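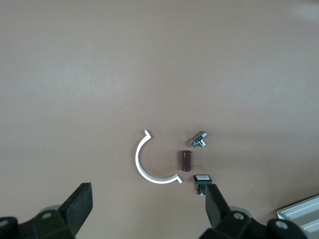 Unidentified hardware, Kadeo 765 teardown. White arc at left, small parts in the mouth of it.

Forum > Appliances and Plumbing > Parts Identification
Thread: Kadeo 765 humidifier, where do these go?

blamptey
2024-05-01
I have a Kadeo 765 cabinet humidifier in pieces and no exploded diagram. The previous owner stripped it, put the hardware in one bag with hardware from other jobs, and sold me the lot. Most of it I have sorted by matching screw heads and looking for wear marks on the cabinet. These are what I could not place.

The white one is a flat arc, near enough a half circle, with a small hook or tab at each end that flares outward. The silver one is a machined fitting with a stub coming off the body at right angles. The dark brown one is a plain cylinder that stands on its flat end.

The cabinet has a water inlet at the rear, a float chamber, a pan, and a fan housing. The fan housing has two slots in the rim that I can't account for. Nothing is obviously missing from the inlet, but I have not had water on it yet.

The parts are at the shop and I am home until tomorrow evening, so measurements will have to wait.
Bernice Lamptey

ductandcover
The arc is a retainer. You squeeze it, put it inside a round opening, and the tabs drop into slots. Your two slots in the fan housing rim sound like the place for it. On the older Kadeo units it holds the mesh guard. Do you have a mesh guard?

blamptey
I have a mesh guard. It was held on with tape when I got it.

ductandcover
Then that is probably your answer. Try it in the slots before you force anything.

pipe_nipple_steve
Disagree on the arc. An internal retainer needs to be springy, and it usually covers a lot more than a half circle or it walks out the first time the fan vibrates. A half circle with outward hooks reads to me as a support that goes around the outside of something, with the hooks caught on a panel behind it. I would look at the float chamber. If the chamber is round, hold the arc against it and see if the radius matches.

ductandcover
It doesn't need to grip all the way around when it has tabs. The tabs do the holding. The arc only keeps them the right distance apart.

pipe_nipple_steve
That works if it is spring steel. It does not work for long if it is plastic. Which is it? I can't tell from the picture. It could be plastic, it could be metal with white paint on it.

blamptey
I didn't check. I'll put a magnet on it tomorrow.

pipe_nipple_steve
A magnet will tell you if it is steel. If it doesn't stick you still have aluminum and plastic to choose between. Scrape a little on the back of a tab where it won't show.

ductandcover
Please don't scrape the coating off a part that is going to live in a humidifier.

abaf
The fitting may not be Kadeo at all. I have worked on a fair number of the 765 and the inlet on every one was a straight push-on connector with a plastic collar. No right-angle fitting anywhere in the water path. Wornby used a metal fitting with a side stub on their bench units, where the line had to turn close to the wall.

If the previous owner mixed bags, I would suspect the fitting first. Is the body open straight through, or does it turn?
Aba Fiadzo

blamptey
I remember an opening at one end. I did not look down it. What difference does it make?

abaf
If it is open through the body and also through the stub, it is a tee, and there was a branch line. If there is one path with a turn in it, it is an elbow. If the stub is solid, it isn't a water fitting and you are looking at a pivot or a clamp body. Three different machines, potentially. Push a piece of wire into it. You will know in ten seconds.

gasketcase
Could be an elbow.

abaf
How did you get that?

gasketcase
Looks like one.

abaf
It also looks like a tee. I'd leave it open until she has a wire in it.

lowpressure
There is one thing to add on the inlet. Florkdale sold a retrofit kit for the 765, kit 1069, that let you run two cabinets from one supply line. It replaced the push-on connector with a metal tee. I installed one in April and still have the sheet. The kit has the tee, a length of 6 mm tube, a clip and a blanking plug for when the second cabinet is disconnected. So a metal fitting on a 765 is possible, if somebody ran a pair.

Check the rear panel. The kit moves the inlet off center and leaves the original hole open or covered.

abaf
I didn't know about that kit. It would change my answer. Is the clip in it anything like the white arc?

lowpressure
No. The clip is a small wire thing. The sheet does not show anything like the arc.

pipe_nipple_steve
What is the plug made of? There is that dark brown cylinder.

lowpressure
Mine was black and tapered. Bernice says hers is a plain cylinder, so I would say no. It would have to be tapered or ribbed to seal in a push fit.

ductandcover
The cylinder could be a foot or a spacer. Kadeo put spacers between the fan motor plate and the housing on some runs. When they go missing the motor sits crooked and the fan ticks against the guard. Is the motor plate flush against the housing now?

blamptey
It is flush on one side, and on the other there is a gap I could get a finger into. I had assumed the plate was bent.

ductandcover
Before you straighten anything, see if the cylinder fits in the gap. Also look for a matching one already in there on the side that looks flush.

pipe_nipple_steve
A spacer would have a hole through it for the screw. Does it?

blamptey
I don't remember one, but I only had it out of the bag for a minute. Adding it to the list.

pipe_nipple_steve
If it has no hole I would call it a bumper, or a piece of something else entirely. A solid cylinder with no hole, no groove and no thread can't fasten to anything. It has to be trapped in a pocket or glued.

gasketcase
Could be a ferrite core.

pipe_nipple_steve
In a humidifier?

gasketcase
Out of the bag of mixed parts. She said it was mixed.

abaf
Fair enough. The magnet test covers that one too.

blamptey
Checklist for tomorrow, so I don't make two trips:

Magnet on the arc and on the cylinder.
Arc offered up to the slots in the fan housing, then against the float chamber.
Wire through the fitting, both ways.
Hole in the cylinder, yes or no.
Gap under the motor plate, measured.
Rear panel, look for a second inlet hole.

Anything else?

abaf
Thread on the fitting, if there is one. Measure the outside diameter and count the threads over a known length. If you don't have a gauge, try it against a nut you know. Don't run a nut all the way on to prove a point — if it binds after a turn, it is the wrong thread.

ductandcover
Distance tip to tip on the arc, and the distance between the two slots. If those agree to within a small amount the argument is over.

pipe_nipple_steve
Measure the radius too. Tip to tip can agree by accident.

ductandcover
Two slots and two tabs at the same spacing is not an accident.

pipe_nipple_steve
I have a drawer with over 100 clips in it and most of them fit something they don't belong to.

oldhumid
Different approach. The Agyeman service manual for the rebadged version of this cabinet has a fan section with line drawings. The cabinet is the same and the part numbers are not. I have a paper copy in storage. I can look this weekend, but I won't get to it before then. From memory the guard is held by a molded ring, complete circle, and I don't recall a half ring anywhere. My memory of a drawing from that long ago should be given very little weight.

blamptey
I would appreciate the fan section and the page with the inlet, if it is legible. No hurry on it. The cabinet isn't needed before the heating season.

lowpressure
If the rear panel turns out to have the second hole, don't connect water until you know which way the fitting opens. On the 1069 an open branch with no plug will drain onto the floor behind the cabinet, where you won't see it until the baseboard swells.

abaf
Agreed. I'd also cap the inlet and test the float by filling the pan by hand first. That way the fitting question doesn't hold up the rest of the rebuild.

blamptey
Will do the pan test first and leave the supply off. I'll post measurements tomorrow night, with a second picture of the arc against the housing if the slots look like a match.

pipe_nipple_steve
And against the float chamber.

blamptey
And against the float chamber.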